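Haveck Bench Mat and Driver Set: Two Months, One Dell Board, Several Small Regrets

I bought the Haveck kit because I had reached the age where a person loses screws. I used to lose one or two per job. Last winter I lost seven in an afternoon, found eight, and decided it was time to spend some money.

The kit is a silicone work mat, a driver with 97 bits, a pair of tweezers, two plastic pry tools and a little pot of thermal paste made by a company called Plernent. The whole thing comes in a gray zip case that will close exactly the way it arrived and no other way. If you put the tweezers back pointing left, you'll be sitting on the case like an overpacked suitcase.

The driver

Good, mostly. The handle is thick enough for real hands and the cap on the end spins freely, so you can press down with a palm while turning with your fingers. I have owned fancier drivers with worse caps. The magnet is strong enough to hold a long screw sideways and weak enough that the bit sometimes stays behind in the screw head when you lift the handle away. It did this to me nine times on one laptop. You get used to it, the way you get used to a dog that won't come in.

As for the 97 bits, I have used six. I suspect you will also use six, though possibly a different six. The rest are for game consoles, vacuum cleaners, a triangular thing I have never met in the wild, and what look like three identical Phillips #1s. The sizes are printed on the shank in letters meant for ants. The older Driltard set I had before this gave you 32 bits with the sizes stamped on the holder, in white, where you could read them. I miss that holder more than I expected to.

The mat

The mat is the reason to buy this. It's big, it's heavy enough to stay put, and it has a row of molded pockets down one side for screws, with a strip you can write on above each pocket. Write in pencil. I used a ballpoint the first time and the third pocket will say "FAN??" until one of us dies.

The Haveck website says the mat resists heat up to 320 degrees and neglects to say which kind of degrees. I set a hot soldering iron on it by accident for a second or two and there is now a small shiny dimple, so draw your own conclusions. It also collects lint with real enthusiasm. Mine lives in a room with a cat, and by the second week it had a cat of its own. It rinses clean under the tap and dries flat if you remember to lay it flat. I hung mine over the shower rail and had a curled mat for a week.

One complaint I haven't seen in other reviews: it smells. A sort of swimming pool toy smell, strongest when the room is warm. It took until March to go away, and I still get a whiff if I lean in.

The paste

Fine. It's paste. The pot is a silly way to package it, as you end up scooping it out with the supplied paddle like cream cheese. I checked the before and after temperatures on an old desktop and the difference was the kind you could also get by opening a window. I'll use it up and go back to a syringe.

On an actual board

Most of my work with the kit so far has been on secondhand office desktops, the sort that turn up in lots when a company moves and are worth more as parts. The Dell boards are good practice. The parts are big, the screws are friendly, and you won't cry if you slip. Reading the small print on the board is another matter, and I'd put a magnifier on the shopping list before I'd put any of the remaining 91 bits on it.
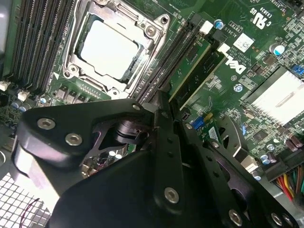 Dell board with the processor still in its socket and two memory modules in place. The upper bank of slots is empty.

Where the kit does well is around the processor socket, with its metal frame and levers and the screws at the corners. The longer of the two shafts keeps your knuckles clear of everything tall, and on these boards there is plenty that's tall. Where it does badly is memory. The pry tools are too fat to get behind a slot latch, and you'll end up using a fingernail like everyone has since computers were invented. The tweezers are nicely pointed, a bit springy, and magnetic, which the box doesn't mention. Keep them away from the screw pockets unless you like surprises.

Price and alternatives

I paid more than I wanted to and less than a Lapiņa set, which is lovely and comes in a birch box and is for people whose screws stay where they put them. The seller's page had 773 reviews when I ordered, and a good number of them were for a garden hose. If you already own a decent driver, see if you can find the mat sold alone. I've spotted it twice, out of stock both times.

Four stars for the mat, three for the driver, two for the case – and the case gets its second star for having a handle.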